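Every June somebody says chores are solved. They aren't. My test is dull: fruit, fridge, basket. Not a backflip. Clarness and Pretlow can sell me that thing when it does my kitchen unsuprvised.

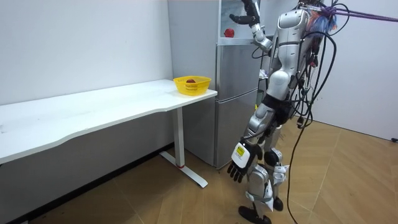
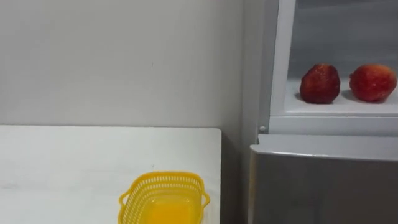
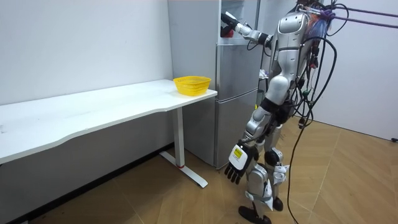
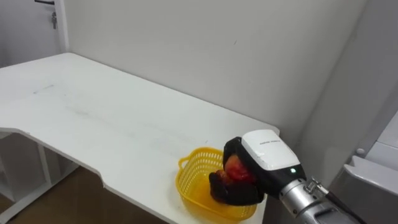 Dorent disagrees, wrote back that 5 chores done slowly still beats none, and that a dishwasher is slow too. Fine. But I can leave a dishwasher alone and go to bed. Put 300 diferent kitchens in front of it, then call me.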